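Forum > Simulation und Greifen > Fehlersuche

Greifer fährt am Spülbecken in die Arbeitsplatte, Simulation meldet keinen Kontakt

Frage von tilo_r
Montag, 21. August 2023

Hallo zusammen,

erst mal: Ich bin total begeistert, was man inzwischen auf einem normalen Rechner simulieren kann! Seit ein paar Wochen baue ich mit Troltirex eine Küche nach, in der ein Arm mit Zweifingergreifer am Spülbecken arbeiten soll. Läuft meistens traumhaft. Nur bei einem Ablauf knallt es: Der Greifer soll vor der Platte anheben und dann über das Becken fahren. In 40 von 595 Durchläufen hebt er zu spät an und taucht mit den Fingern in die Vorderkante ein. Kein Kontakt im Log, kein Stopp, er fährt einfach durch den Marmor. Am echten Arm wäre das ein Totalschaden, deshalb will ich so nicht weitermachen.

Die Ansicht der Handkamera, Greifer vor der Kante, rechts das Becken: 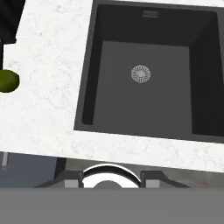 Was ich schon probiert habe

Zeitschritt halbiert, bringt nichts. Geschwindigkeit runter, dann passiert es seltener, aber es passiert. Finger gegen Boden wird sauber erkannt, Finger gegen Becken auch. Nur die Platte ist wie Luft. Hat jemand eine Idee?

2 Antworten

Antwort von Gwendolyn Escobedo (als Lösung markiert)

Schöner Fehler, den hatte ich auch schon! Schau dir mal das Kollisionsmodell der Platte an, also das unsichtbare, das neben dem sichtbaren liegt. Wenn du den Ausschnitt fürs Becken nachträglich reingeschnitten hast, wird das Kollisionsnetz oft nicht neu erzeugt und fällt beim Laden still weg. Bei mir stand dazu genau eine Warnung im Startprotokoll, in Zeile 212, zwischen lauter Texturkram.

Mach Folgendes: Platte in vier Quader zerlegen (vorne, hinten, links, rechts vom Becken), die als Kollisionskörper eintragen und das sichtbare Netz lassen, wie es ist. Dann die Kollisionsanzeige einschalten und nachsehen, ob die Quader bis an die Vorderkante reichen. Das zu späte Anheben ist ein zweiter Fehler, den würde ich getrennt suchen. Und bitte nichts auf den echten Arm laden, bevor beides weg ist.

Antwort von bastelkurt

Bei Zesico gab es mal was Ähnliches, da half neu installieren. Sonst Kraftgrenze höher?

Kommentar von Gwendolyn Escobedo: Kraftgrenze bitte NICHT höher. Dann drückt er später in echt noch fester auf die Kante.

Kommentar von tilo_r: Volltreffer!! Warnung gefunden, Quader gebaut, jetzt stoppt er an der Platte. 600 neue Durchläufe, kein einziger mehr durch den Marmor. Das späte Anheben ist noch da, aber jetzt sehe ich es wenigstens im Log. Mache dafür ein neues Thema auf. Tausend Dank!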